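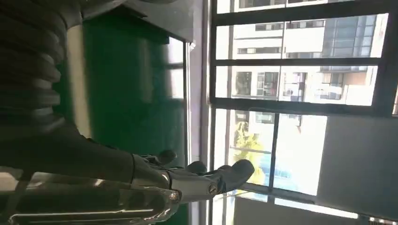

Jun 1, 2024

Week 11 of the robotics course, and the hand is finally on the arm full time. Our team is Drustirard. The task for the final demo is parcel handling: pick up a mail bag, hold it, move it to a bin, let go. Three teams, one arm, shared schedule.

Changes since the last post:

The finger controller now runs on current limits instead of position targets. Position targets worked for the foam blocks and failed on bags, which have no fixed thickness. We close until the current rises, back off slightly, and hold. The limit is set per finger in a text file, so we can tune it between runs without a rebuild.

Logging is down to one file per grasp. The old setup wrote everything to a single log that took around 22 seconds to open.

Wrist camera exposure is still on auto. With the window behind the bag it picks a bad value and the edge detector loses the outline. I will lock it this week and see what that does in the late afternoon slot.

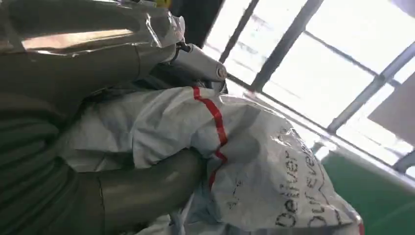
Griet Van Rooij thinks the current limit is the wrong signal for plastic bags, as the film slides before the motors notice any load, and she would watch for motion in the wrist camera instead. Fair point. It costs us a working vision loop, so exposure goes first on the list. If there is time left in June I will run both methods on the same set of bags and post the logs.

Next slot is ours from 3 to closing. Remaining jobs: release timing, bin position, cable ties.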